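Rowers off to the regional head

Well, the long winter of early mornings is nearly behind us, and the club is sending 10 crews to the regional head race on the Mevon this spring. It's the most we have ever entered, and we couldn't be more pleased! The course is 3,000 metres this year, a little longer than our juniors are used to, so the evening sessions have been all steady miles and very little sprinting (with plenty of grumbling, naturally).

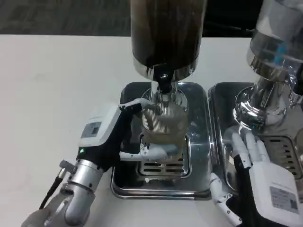 One of the junior parents wrote in to say that the longer pieces had done wonders for her daughter's confidence, and could we please keep them going after the race. We certainly mean to, at least until the regatta season starts and everyone wants to go fast again.

The Turov eight will be racing in the new boat, which has been a joy to row in so far, and the novices are borrowing the old one for their first proper outing. Do be kind to them on the towpath — they have only been together since November and they are trying ever so hard. 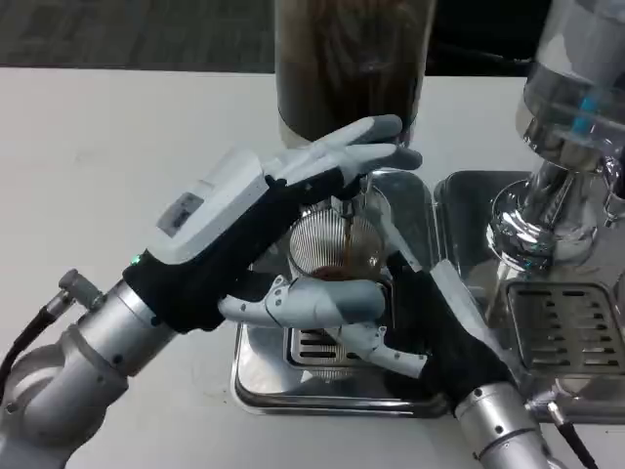 SKUNDEO, March 28, 2022 — Entries for our own spring sprints are now open to members and to neighbouring clubs. Races are over 400 metres, side by side, and there is room for 20 boats in all. Please send in your crew names early, and bring a spare pair of socks, as the landing stage at Yeon is still rather muddy at the downstream end.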